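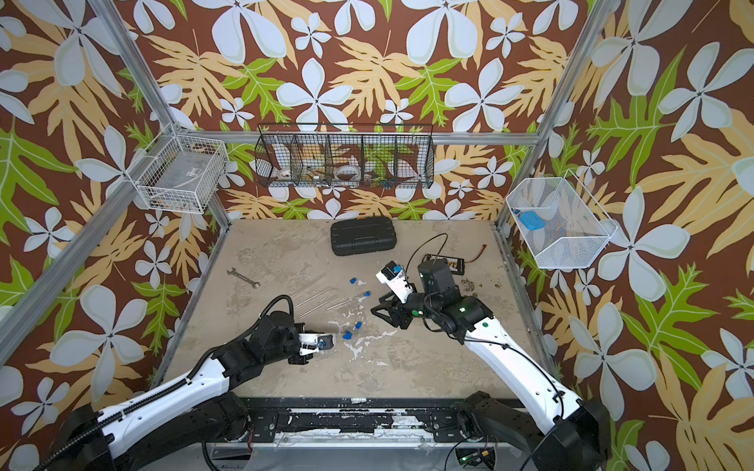
Pomare adota regras comuns para células com dois braços robóticos

A partir de setembro, as oficinas e laboratórios instalados no parque técnico de Pomare vão seguir um mesmo caderno de boas práticas para as células de trabalho com dois braços. O texto foi preparado pela Suvmont, em conjunto com a empresa de integração Zornia, e tem 51 pontos.

O caderno trata sobretudo da arrumação e da limpeza. Ferramentas manuais, como chaves de boca, devem ter um lugar marcado dentro da célula e voltar a este lugar no fim de cada turno. As peças pequenas ficam em cestos fixados na estrutura, fora da zona de passagem dos braços. Pó e resíduos granulados têm de ser aspirados antes do arranque seguinte, e o operador assina a folha de verificação.

Outra parte é dedicada aos cabos. Os que correm ao longo do braço precisam de folga suficiente junto das articulações, e esta folga deve ser conferida a cada 600 horas de funcionamento. Placas eletrónicas em ensaio podem permanecer no chão da célula somente quando o ensaio o exige, com o respetivo cabo preso.

Segundo a Suvmont, a redação demorou cinco meses e recebeu 632 comentários dos utilizadores. A maior discussão foi sobre a velocidade máxima quando as duas garras trabalham na mesma zona. O limite ficou ao critério de cada oficina, mas tem de estar escrito e afixado ao lado da célula.

As unidades de Pladstead, que utilizam equipamento do mesmo tipo, pediram para aplicar o caderno também. A Zornia vai fazer uma sessão de esclarecimento na quinta-feira, às 15 horas, no auditório do parque. A entrada é livre, mas a inscrição deve ser feita na receção até à véspera.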